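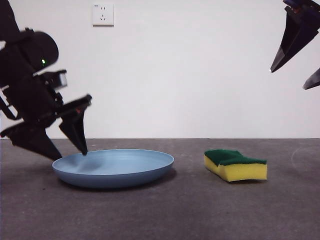 Braço esquerdo no prato, o direito à espera lá em cima. Mesa do costume.

Post rápido porque tenho de voltar à bancada. Quem acompanha isto sabe que ando há semanas com a tarefa do prato e da esponja: um braço segura o prato, o outro pega na esponja e esfrega. Parece fácil. Não é.

Na quinta-feira o braço direito largou tudo a meio do movimento. Sem aviso, sem erro no ecrã do Ploron (o software de controlo, versão 4, a que toda a gente me disse para não instalar). Os motores ficaram sem binário e a garra desceu em queda livre uns bons centímetros até bater na mesa. Eu tinha a mão a um palmo, a endireitar a esponja. Com os braços ligados, sim. Já sei.

Fui aos registos. Código 3402, no log e em mais lado nenhum. Na documentação da Medano diz só "perda de comunicação, eixo do pulso". Ok, mas perda de comunicação devia TRAVAR o braço, não soltá-lo. Foi isso que me assustou mais do que a pancada.

O que experimentei, por ordem:

Trocar o cabo do pulso. Nada, voltou a acontecer ao fim de uma hora.
Trocar a fonte pela Turunen que tinha na gaveta. Igual.
Baixar a velocidade para metade. Aconteceu menos vezes, o que só serviu para me baralhar.
Abrir a ficha do segundo conector. E pronto, um pino recuado, mal se via. Com o pulso rodado para dentro perdia contacto.

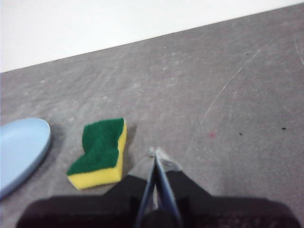
Vista da câmara do pulso. Dedos quase fechados, ao lado da esponja.

Pino no sítio, um bocadinho de abraçadeira para o cabo não puxar, e fiz cerca de 300 ciclos sem falhas. Isso resolve o mau contacto. Não resolve o resto — o braço continua a cair se perder a ligação, e isso é configuração. No Ploron há uma opção escondida no menu dos eixos, "reacção à perda de sinal", que na minha instalação vinha em "libertar". Mudei para "manter posição" nos 2 braços. Vão lá ver a vossa, a sério, agora.

Testei desligando o cabo de propósito, com o braço esticado e eu bem longe. Ficou parado. Repeti com o outro, tambem ficou.

Regra nova cá em casa: mão na mesa, só com o botão de emergência carregado. Nem que seja para mexer a esponja dois dedos. O botão passou para o lado de cá da bancada, antes tinha de me esticar para lhe chegar, uma estupidez.

Falta perceber porque é que o erro não aparece no ecrã. Escrevi ao suporte da Medalau, que foi quem me vendeu o kit, e ainda não responderam. Se alguem já viu o 3402, deixe comentário com a versão que usa e o tipo de conector. Volto a isto quando souber mais.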